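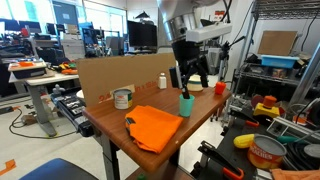 The arm at the cup station, one finger inside the rim. Photo: Wen-hsiung Yip

The stop button is not a safety plan

Saturday, September 24, 2022

Quick one today, because I have a train, and because I've been grumpy about this since April and would like to stop.

Short version of what happened. Our arm was doing table pickups. Cups, cans, a bowl, a folded cloth, the usual stuff. Run 621 of a planned 900. It put a finger inside a cup, closed on the rim, and the force reading froze. Just froze. Last good number, repeated over and over. The controller saw a nice steady light grip and kept squeezing to get to the target. Cup split. Arm lifted anyway, swung to the drop spot with half a cup in its fingers and opened over the edge of the table, where Wen-hsiung Yip was bending down to get a can that had rolled off earlier.

A cut on the back of the hand. Four stitches. Could have been his eye.

And the report, when it came, said the emergency stop was "present, reachable and functional." All true! It was on the bench, big red button, yellow box, you can't miss it. I was the one standing next to it. I did not press it. I was watching the screen and the screen said everything was fine.

That is my whole complaint. We buy the button, we test the button on Monday mornings, we sign the sheet, and then we act like the button has made the room safe. A button needs a person who knows something is wrong. I had a frozen number and a green light. By the time I heard the crack the thing was already moving.

The people at Gruddale, who sold us the gripper, say stale readings are for the integrator to catch. Mok, who did the integration, say the driver should flag it. I've read both manuals now, all 221 pages of the Gruddale one, and they each politely point at the other. Plania next door runs the same setup and had the same freeze more than 62 times in their logs. They'd put it down as "sensor noise" and moved on. Never hurt anyone so never wrote it up.

Noise is the wrong word. Noise wiggles. A number that doesn't change at all while a metal finger is closing on plastic is the most suspicous thing in the log, and we had no rule for it. Ten lines of code. If the reading is older than a blink, stop. We have it now. Wen-hsiung wrote it, one-handed.

Other things I'd change, in no order. Nobody reaches near the table with the arm powered, not for a can, not for anything. A dropped object stays droped till the run is done. Vendors should have to say in plain words, first page, what the machine does when it loses a sensor. Ours did nothing. It carried on.

Some friends at Plastano think I'm overdoing it, small arm, small cut, plastic cup. Maybe. But the same controller goes on the bigger arm next, and that one gets a knife block and glass jars.

Keep the button, obviously. Test it. Then go pull your sensor cable in the middle of a grip, standing well back, and see what your arm does. Write to me if it stops. More so if it doesn't.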